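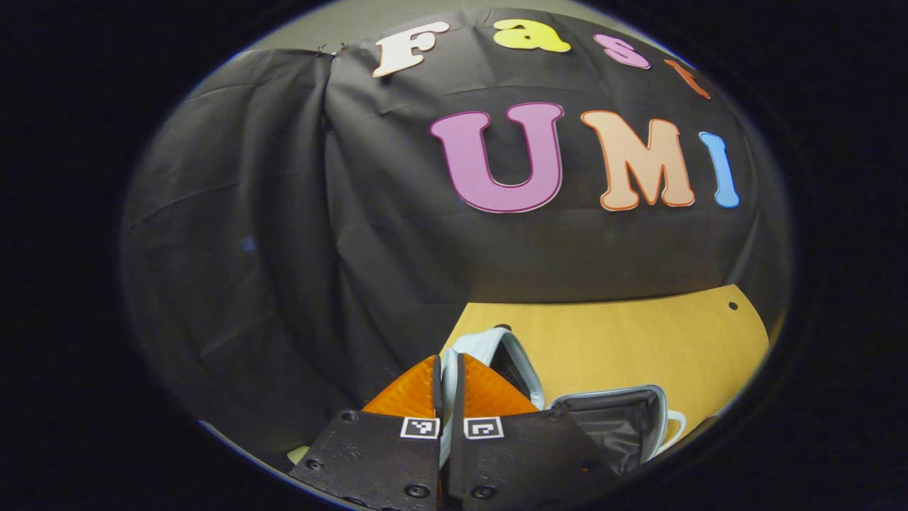

Black cloth backdrop with the cut-out letters, Fast UMI.

13th January

Booking feed notebook, ancillaries. TE writing, add your own notes underneath please and initial them.

Picked up where we stopped before the break. Seat maps from Dreltell come through fine now on the direct link, still wrong via Pillai. Same flight, same cabin, same fare brand. Direct gives the extra legroom rows with prices. Pillai gives the rows, no prices, and marks them all as free. Agent would sell them free. Not good.

Went through the message by hand. The price is there, but it sits under the offer item and not under the seat. Our parser only looks under the seat. So partly us. But Dreltell send it under the seat on the direct link, so somebody in the middle is moving it. Asked Pillai which schema version they pass on. Reply so far: "latest". Asked again.

Test run, morning. 1860 shopping requests, return trips only, one adult, one bag. 383 came back with no bag offer at all. Thought it was timeouts, it isn't, the response is complete and quick. Sorted them by route and nearly all are where the second leg is flown by Plalano as partner. Their bags are sold at check in under the old agreement, so no offer gets made for the whole trip. Fair enough technically but on screen it looks as if the airline doesn't take bags. Need wording for that. "Bag price not available before check in"? Too long for the button. Ask Cundov desk what they tell people on the phone.

Servicing. Worse. Made 10 bookings in the test system, tried to change the date on each.
First four went through, new ticket, fare difference right to the penny.
Fifth: seat dropped, not refunded. Money just gone from the order total.
Sixth and seventh same as fifth.
Eighth: change refused, "offer expired" after less than a minute. Offer said it was good for twenty.
Ninth ok.
Tenth I cancelled by mistake instead of changing, so ignore, but cancel works.

The three with dropped seats all had the seat bought after the ticket, not in the same go. The good ones had it bought together or had none. Looks like the later purchase gets its own document and the reshop doesnt know about it. Try again with a bag bought later, see if it drops too. If it does we can't switch changes on for Cundov in the first release, they sell a lot of late bags.

Expired offer: checked the clock on our side. We store the expiry without the time zone. In winter this makes no difference for us so it can't be the reason here, but it will bite in August. Ticket raised. Still don't know why the eighth one failed.

Afternoon. Call with Cundov desk. They have 124 bookings from the pilot sitting in the queue with a schedule change and can't accept any of them in our screen. They have been ringing the airline one at a time. I didn't know. Asked for them to tell us sooner, they said they did, it went to the old support mailbox. Forwarding now set up. We do get the schedule change notice from Dreltell, we just write it to the log and do nothing with it. Accept button is a small job, reject is not. Doing accept first.

They also want the fare rules in plain text and not the codes. Agreed, we want it too. The airline sends a short version in the rich content block, which we throw away at the moment to keep the response small. Keep it for the chosen offer only, drop it for the rest. Shuold be fine for size.

Bag wording from the desk: "Pay at airport". Short, true, using that.

To do
- bag bought after ticket, then change date, five bookings at least
- parser to look under offer item as well as seat, flag when the two disagree
- Pillai, schema version, third time of asking
- accept button
- expiry with time zone
- turn off seat sales via Pillai until prices show. Done, 16.40.

Reran the seat map after the parser fix on my machine. Prices show via Pillai. Window rows right, exit rows come out double, I think we now add the two together. Leaving seat sales off. Will look in the morning.

Tülin Ersoy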